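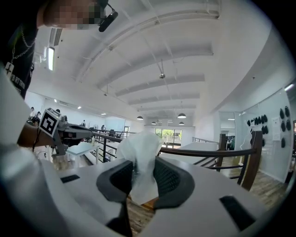 Figure 3. Crumpled, translucent white plastic bag held by its gathered part, with the loose top puffed upward.

3.2 Handling of thin plastic bags

Bags were treated as a separate class from boxes and rigid containers. A thin bag has no fixed outline, and its height depends on how much air is caught in the film. We follow the terms used by McGrath for household sorting: the neck is the gathered part, and the crown is the loose film above it. A bag held in a narrow pinch keeps its crown open, as in Figure 3, and its volume cannot be read from its outline.

The Pellavholm set contains 102 bag items, of which 47 are translucent and 16 carry a printed face. The remainder are opaque and plain. Each item was crumpled by hand before use and was not smoothed between trials. Bags with a tear longer than 6 cm were withdrawn and replaced from the same roll.

Film thickness was not controlled. Conall Lynch sorted the items by feel into soft and stiff groups, and the Eltside labels were then applied to both. Results for the two groups are given separately in Section 4.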